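Notes from the Lullach open day, or, can a machine sweep my path yet?

I have wanted a robot to do my outdoor chores ever since I inherited a very long front walk and a very short temper about leaves. So when Ysaline Brunet wrote to say that Lullach was opening its grounds for a day, with people on hand to talk about sweeping, edging and delivery machines, I packed a sandwich and got on the early bus.

Lullach is a garden estate with a workshop at one end. The workshop is where you get the coffee and the talks, and the grounds are where the actual chores live. I skipped the first talk (sorry, Ysaline!) and went for a walk, because I wanted to see what these machines are being asked to do before anybody told me how well they do it.

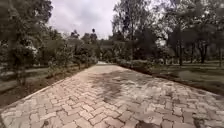

I measure everything by whether I could do it with a push broom before lunch, and Lullach has 1,141 yards of path that need to be kept clear. So no, I could not. Ysaline does it with one helper and a lot of patience, and she says the long straight stretches are the part she would hand over tomorrow. Block paving is pretty easy going for wheels. The trouble is the joints, which hold on to grit, and the shade, which can fool a machine into thinking the ground has changed. Mine would probably stop dead at the first shadow and send me a message about it.

The second talk was by Capucine Courtois from Wokura, and I made sure to be back for that one. Wokura has been working on a path sweeper called the Drornel, and she was refreshingly blunt about it. Following a path is mostly solved, she told us. Deciding what counts as dirty is the hard part. A leaf on the pavers should go, a leaf in the flower bed should stay, and a leaf half on and half off the curb is apparently worth a week of arguments. A man near me asked about dog mess and got a long sigh and then a longer answer, which I will spare you.

She also talked about stains. A sweeper can go back and forth over a stain all afternoon and be very proud of itself. The team's fix is a limit: after 2 passes with no change, the machine gives up, marks the spot on a map and moves on. I liked that a lot. I know people who could use the same rule.

Then there's the price. The Drornel isn't on sale yet, but the figure going around over coffee was 500 a month to rent one, with service. For a place like Lullach that might make sense. For my front walk it's comical — I could hire the kid next door, his brother, and possibly their dad.

After lunch (egg salad, a bit warm by then) I took the other loop with Ysaline, who wanted to show me what she calls the honest paths.
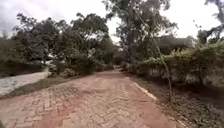
Dust is her big one. Sweep it dry and it goes up in the air and settles right back down, sweep it wet and you've made paste for the joints. She does it by feel, a light broom one day and a stiff one the next, and she couldn't really explain to me how she picks. I think that's the piece that's missing. Capucine's team has logged 1,361 sweeping runs, and she admitted that the choice of brush is still made by a person every single time.

Edges are the other thing. Where a curb gives you a clean line, a machine can follow it. Where grass just sort of wanders into the bricks, somebody has to decide where the path stops, and Ysaline decides it a little differently every spring.

I had meant to stop by the Joubert table too, where they were handing out leaflets on hedge trimming, but they'd packed up by three. I did get a leaflet. It's mostly about blades.

So, are they ready? For long, plain, boring stretches, I'd say nearly, as long as someone sets them up and checks on them. For the rest I'm keeping my broom. Ysaline says there will be another open day in December, when the leaves are down and soggy, and I've already told her I'm coming. I'm bringing a better sandwich and a seat cushion, the workshop benches are brutal.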